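How a Robot Arm Learns to Sort Wires

A bundle of wires that has been measured, cut and tied together ahead of time is called a wire harness. Cars have them, and so do washing machines. At the Stundbridge shared workshop, our club is building a robot arm that can pick up a harness and move it to another bin.

Picking things up is easy for you. Try it with a shoelace. Your fingers feel where the lace is, and if it slips you grab again without thinking. A robot arm has to be told how far to reach, how wide to open and when to stop squeezing.

Hard things like blocks keep their shape. Wires bend. Each time a harness is put down it can land in a different shape, so the arm can't just repeat the same move. It has to look first.

What the arm is made of

The arm has joints, a bit like your shoulder, elbow and wrist. A motor turns each joint. At the end is the gripper, which has two fingers that close toward each other. A small camera rides near the gripper and looks down past the fingers.

The control program is called Fidov. Isabelle Bélanger wrote the first version in August, and club members have changed it many times. It takes a picture, looks for the harness, picks a place to grab, and sends numbers to the motors.

Why shiny bins are tricky

Light bounces off a smooth bin and makes bright spots. To a camera, a bright spot can look like a small white connector. A connector is the plastic piece on the end of a wire that plugs into another piece. We teach the program the difference by showing it lots of pictures. So far it has seen 2305.

Where to grab

The gripper should hold the harness where the wires run close together. If it grabs one wire near the end, the rest can swing and catch on the rim. It should not pull on a connector or on the metal ends, which are called terminals.

Words to know

Gripper: the part of a robot that holds things.
Rim: the top edge of a bin.
Insulation: the plastic coat around a wire.

Black gripper fingers over a harness with red, black, yellow and green wires. Blue and white wires are in the next bin.
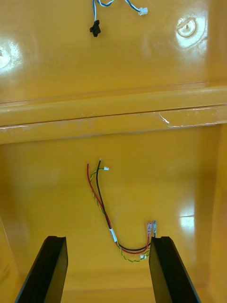 Stundbridge Young Builders, Robot Arm Team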